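Matt varnish drying cloudy over a dark wash on 28mm plastics

Posted in Painting and Basing – 3 replies

Drybrush_Sid

I have a batch of 16 figures for the Rukamau skirmish rules, all hard plastic, primed in grey and block painted with acrylics. After the base colours I gave everything a dark brown wash, left it overnight and then brushed on Follance matt varnish straight from the pot. By morning the recesses had gone milky, worst on the dark blue coats and under the packs. Raised areas are fine. White crossbelts show nothing at all.

The same pot gave me a clean finish on another unit in July. What has changed is that I painted those in the kitchen and these in the garage, which is unheated. I shook the pot but did not time it. I did not thin the varnish.

Two things I would like to know. Can the cloudy areas be rescued without stripping, and is it worth using a gloss coat first on the next lot? I have another 64 figures waiting and don't want to repeat this on all of them.

oldglue

Two separate faults give this result and the cure depends on which you have.

The first is matting agent. Matt varnish is a clear acrylic medium with a fine powder suspended in it. The powder settles in the pot, so the top half comes out satin and the bottom half comes out chalky. If you are near the bottom of a pot that has been used for a previous unit, the proportion of powder is now too high. It collects wherever the varnish pools, so you see it in recesses and over dark colours. White paint hides it.

The second is moisture or low temperature. Water-based varnish needs a certain warmth to form a proper film. Below that the film stays slightly porous and scatters light. This normally shows over the whole figure, including the raised areas, and it often feels faintly rough under a fingernail.

From your description I would say the first, possibly made worse by the second. Thick varnish in a cold garage stays wet longer and has more time to run down into the folds.

Test on one figure before doing anything else. Put a small amount of clean water on a frosted recess with a brush. If the dark blue comes back while the surface is wet and goes milky again as it dries, the paint underneath is sound and the fault is in the varnish layer.

To repair:

Bring the figures indoors and leave them for a full day.
Brush a thin coat of gloss varnish over the affected areas only. Thin it with a little water, say one part water to four of varnish, and draw any excess out of the folds with a damp brush.
Let it dry fully. The figure will look like a boiled sweet in places. Ignore that.
Apply a fresh matt coat over everything, from a new pot, thinned the same way, in a warm room.

Gloss fills the gaps between the powder particles and restores the colour in nearly every case. If a spot stays grey after gloss, touch it up with the original blue and a bit of wash, then go on to the matt.

For the next lot, yes, gloss first. It is also tougher, so it protects the paint at the points where figures get handled. Two thin coats of gloss and one thin coat of matt is enough for gaming use. Stir the matt with a cocktail stick right down to the base of the pot, then shake it for two minutes by the clock. A steel ball in the pot helps. Tip out what you need on to a palette and don't go back in with a wet brush.

One caution – if you use Zeltemico wash, or any other that can be reactivated with water, the first coat of brush-on varnish may lift it. Load the brush lightly, go over each area once and leave it alone.

Bayonet Strength

Just use a spray, never had it happen.

hexbase1000

I would not switch to a spray to get round this. Aerosol matt frosts as well, mostly on damp days, and then you have it on the whole tray in one pass. If you do spray, warm the can in lukewarm water first, keep the passes short and do one spare figure before the rest.

Agree with the gloss repair above. I did it on a unit of Tamihana riflemen in dark green and could not pick out the repaired ones afterwards. Some people use olive oil on a brush instead. It does clear the frosting, but you then have oil on a figure you want to varnish again, and the next coat may not stick. I would keep that for models that will never be handled.

Also check your brush. An old one with dried matt varnish in the ferrule will leave white specks that look much the same as frosting. They sit on the surface and can be picked off with a toothpick.

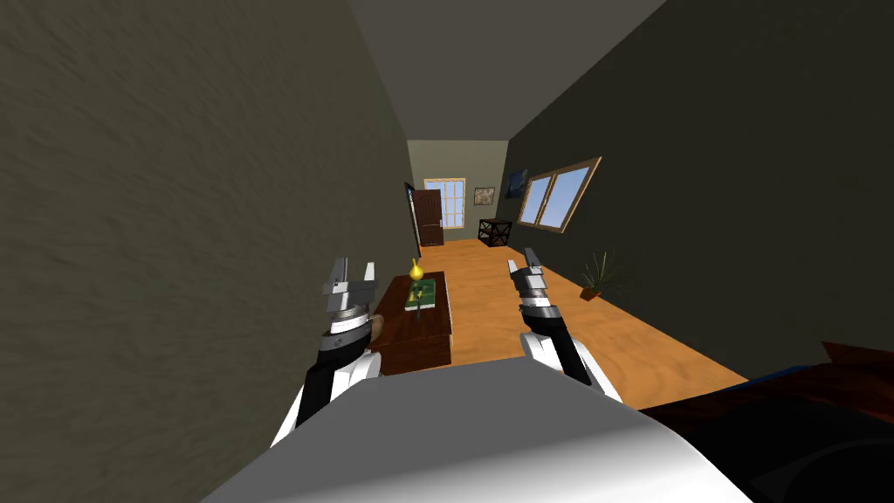

hexbase1000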